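Mider drawer bins, two months on: fine boxes, silly price

6 min read | 13 comments

I've been suspicious of storage products for as long as people have been trying to sell them to me. A bin is a box without a lid. The Mider set is a bundle of boxes without lids plus a printed "sorting guide," and the company would like you to believe the guide is where your money goes. I bought mine in March, paid $80, and have used them in a busy kitchen ever since.

The pitch goes like this. You empty every drawer, sort what you own by how often you touch it, and give each group its own color. Mider claims this can save a household up to 200 minutes a month. I couldn't find any explanation of how they got there, and I doubt there is one. My own drawers never cost me that kind of time. Looking for the good peeler takes a few seconds and some swearing.

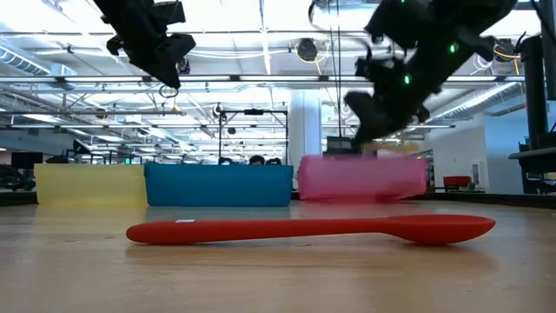
What works

The bins themselves are decent. They wipe clean, they slide in and out of a deep drawer without catching, and none has cracked. I'd feared the cheap, brittle stuff that splits at the corner the first time you drop it. One of mine fell down the basement stairs and came back with a scuff.

Color does help a little, too. My husband, who has put the can opener in a new place every week of our marriage, can remember "yellow." He can't remember "second drawer, left side, behind the whisk." I count that as a real gain, though a strip of tape would have done the same job. 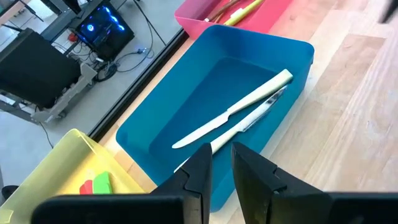
Where it falls down is the guide. It wants flatware split into "daily" and "guest," which assumes you own enough to be fussy about. It wants long tools stored flat, so a soup ladle eats a whole drawer. And it tells you to re-sort every season - I did it once, lost a Saturday morning, and ended up with nearly the same arrangement I'd started with.

I also tried the wider Dadau trays, which a cousin in Illmont swears by. They're shallower and they rattle. If your drawers are low you may have no choice, but for anything with a bit of height I'd take the Mider bins over them.

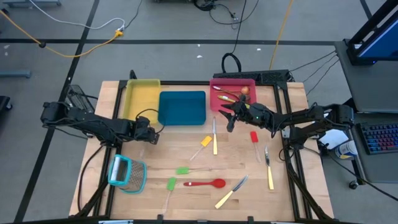
Yellow, blue and pink-red bins, with the utensils still loose on the table.

Tamara Marinescu, who teaches the evening home organizing class I sat in on, was kinder about the system than I am. She thinks beginners need somebody to tell them where to start. Maybe so. But her own advice took one minute and cost nothing: take out whatever you haven't used since last year, then see if you still have a problem. I filled a grocery bag that way and half my problem was gone.

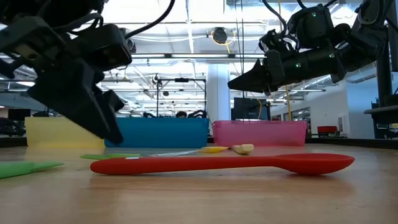 Then there's the matter of replacements. You can't buy one bin. If you lose or melt one, you buy the whole set again, guide included. I wrote to customer service about it and got ticket number 2854 and a discount code for a second set. Sârbu sells plain bins one at a time, in fewer colors, and they nest about as well. They come with no reading material at all, which suits me.

So buy the Mider set if it's marked down to half and you like the colors. At full price, get plain bins and a roll of tape, and skip the guide - mine has been holding up the short leg of the microwave cart since April.

41 shares | 13 comments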